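Letting the holiday flat ourselves – how do you handle spare keys?

faustine_l
We've just taken back the running of our two-bedroom flat in Lernuvmont from the agency and I'm loving it so far! Guests have been lovely, the garden is finally getting used, and I've become weirdly keen on ironing pillowcases. My one headache is keys. We seem to have gathered spares for every door, shed and window lock.

What I'd like is a system where a cleaner, a plumber or my mum could pick up the right one without ringing me at 4 on a Saturday.

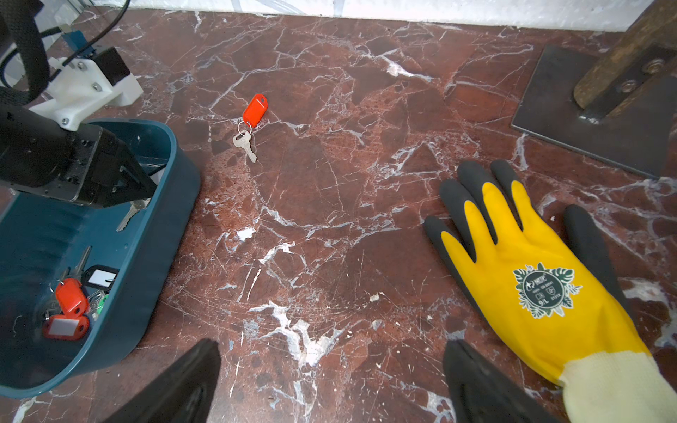

I'm leaning towards a colour per door, with the code written in a notebook kept at ours. Has anyone done this for more than a year? Does it last?

ramil.d
Yes, and it's brilliant. Red for front doors, blue for sheds, and so on. Never put the address on a tag, though.

Achterberg_K
I'd skip keys altogether. Fitted a keypad lock in December and wouldn't go back. You change the code between guests and it's done.

ramil.d
Fine until the battery goes. A mate had guests on the step for more than 2 hours!

Achterberg_K
Mine beeps for weeks before it dies, so that's down to your mate.

trini_m
Bit of both here – keypad on the front, ordinary keys for the rest. Get your copies cut from the original and not from another copy, they get stiffer every time. The stall in Stosov market did all of ours for 35 and they turn beautifully.

faustine_l
Ooh, hadn't thought of mixing them. Trini, is the stall open on weekdays?

trini_m
Mornings only, go early!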